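Does "hand-held gripper" training data carry over to a real arm, or is the result in the Kiklow write-up a fluke?

Last updated: February

Posted by Porkasness

Hi all, first time posting on this board. I've been trying to copy the small-parts study that's been going around from the Kiklow group. If you missed it, they had people do a fiddly hanging task with a pair of hand-held grippers, trained a policy on that and nothing else, and then ran it on two arms. Their claim is that 188 demos got them to the same success rate as a much bigger set collected by driving the arms remotely.

I've got the same sort of rig going. Two black grippers, a gray triangular metal plate on top of each, cables running back off the table, tape on the table edges so I know where things go. The task is a little metal clip with a ring and a strap, and a white stand with a post and a short arm sticking out sideways. The ring is supposed to end up on that arm.
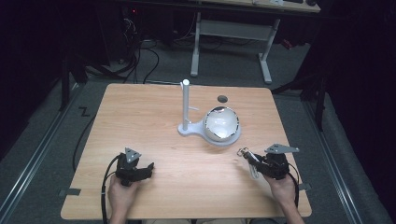

I have 37 demos so far and my policy is terrible. It gets the clip up near the post and then just kind of hovers there, or it drifts past and bumps the clear dome. Loss looks fine. Is 37 simply too few, or am I fooling myself about the whole method? I did all of mine on a Friday night in one sitting, if that matters. Oh, and I start every demo with the stand in the same spot. Sorry if this is a dumb question!

14 comments | Share

cusi_bench

Not dumb, I went through this exact thing last fall. I'd say three separate things are going on, and the demo count is the one I'd worry about least.

1. Same start spot every time. Your policy has only ever seen one stand position, so the second it's a little off it has no idea what a correction looks like. The write-up has a table on this (way in the back, easy to miss) where they compare fixed starts to moved starts with the same number of demos, and the fixed ones fall apart. Move the stand a bit between demos. I use 9 spots and shuffle them.

2. You're too smooth! Go back and watch yourself. If you hang the ring perfectly every time, there's nothing in the data showing how to recover from a near miss. I did 5 demos in each batch where I came in a little too high or too far left on purpose and then fixed it. The hovering mostly went away for me after that.

3. Gripper width. This one cost me two weeks, ugh. The policy learns how far apart the fingers are along with everything else, and if "fully open" on your hand-held isn't the same number as "fully open" on the arm, it'll think it's holding something when it isn't. Before each session I open the jaws all the way over bare table, hold for a couple seconds, then close them all the way. Save that clip and use it to line up the width values with the arm's.
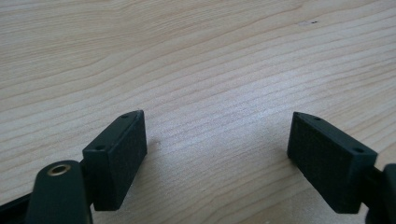 4. Timing. Check the lag between your camera and your pose tracking. Mine was off by a few frames and on a slow task you'd never notice, but right at the post, where everything is small and close, it matters a lot. Wave the gripper side to side over a high-contrast mark and slide the two signals until the peaks match.

As for whether the result is a fluke, I don't think so, but I also don't think it's as strong as the abstract makes it sound. They tested on one table with one lighting setup. My own version in a different room did noticeably worse, and I never found out how much of that was the room and how much was me.

Ledari

get more demos. 37 is nothing

Porkasness

Thanks cusi_bench, that's super helpful. I never even looked at the width numbers, so I'm doing the open and close thing first and then redoing the set with the stand moved around. Do you keep the old fixed-start demos in the mix or toss them?

cusi_bench

Keep them, just don't let them be most of the data.

Contact us | Copyright Cusi Community Boards | Back to top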